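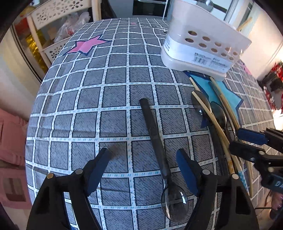 About Wulladum

Wulladum is a small cookery school above a tyre fitter's on Takar Lane. We teach adults to make supper. We have been doing it long enough to have ruined two ovens and replaced one of them.

The school was started by Jouko Lahtinen, who had spent eleven years cooking in ferry kitchens and wanted to stand on a floor that stayed where it was. His first class had 3 pupils, and one of those had come up the stairs to ask about a puncture. She stayed for the soup and still owes us for the second half of the course.

Evaristo Colombo joined the following December to teach bread and pasta. He and Jouko disagree about salt, garlic, the correct use of a freezer and whether the radio should be on. Pupils are welcome to take sides, though we ask them to wait until the onions are done.

What we teach

Our main course is called Plain Suppers and runs for ten evenings. By the end you should be able to cook a week of meals without ringing your mother. There is a shorter course on bread, a shorter one still on sauces, and a Saturday-ish thing for teenagers about to leave home, which their parents pay for with remarkable speed.

We don't do sugar work, foam or anything that needs tweezers. People do ask. We send them to Tresard, across the river, where they have a blast chiller and matching aprons.

Classes are kept to 12, mostly on account of the sinks. You will wash up. It's in the booking terms, under a heading in capitals, and it still comes as a blow to somebody every term.

The building

There are 4 cookers, 92 stairs if you miss the back entrance and go round by the fire escape, and a lift that belongs to the tyre fitter and is for tyres. If the stairs are a problem, tell us when you book and we'll teach you at our ground-floor room in Rivas Street instead. It's warmer there anyway.

Booking

New courses go on sale a month before they start. Ring in the afternoon if you want Jouko, or in the morning if you want a quick answer. Gift vouchers last a year – those marked 31/03/2019 will be honoured until the end of the summer term, as the printer got the date wrong and we didn't check it.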